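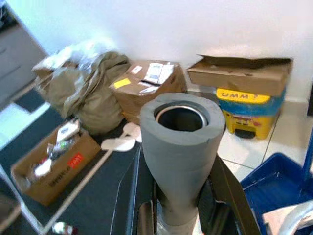 Questions about demonstration sessions at Hotelwood

How do I hold the gripper when I show a task by hand?
Put one hand under the wrist and the other on the handle. Let the fingers close fully before you lift. With soft covers, such as the gray foam sleeve on a tall container, the fingers sink in a little, so wait one second more.

Do I need to tidy the room first?
No. Boxes, bags and shoes on the floor can stay where they are. Only the path of the arm must be free.

How many demonstrations do you need for one task?
For a simple pick and place we ask for 30. The longest task until now, sorting parts for Kuhlmann, needed 165.

Can I work by remote control from home?
Yes, if your connection is stable. Bastian Oltmanns gives the access and makes a short test with you. If the picture stops for a moment, release the pedal and begin the attempt again.

I dropped the object. Should I delete the recording?
Please keep it and mark it as "failed". We have 1143 recordings in the Virovmont set and nearly 19 percent of them are failures. They are useful for us too.

May I change hands in the middle?
Better not. The movement becomes uneven and the robot copies this.

When can I book?
The next free places are in February, mornings only. Write to Štefánia Brabec and tell her if you prefer by hand or remote.

Who do I call if the arm does not move?
Press the red stop button first, then call Bernd Heitmann. Please do not restart the arm alone.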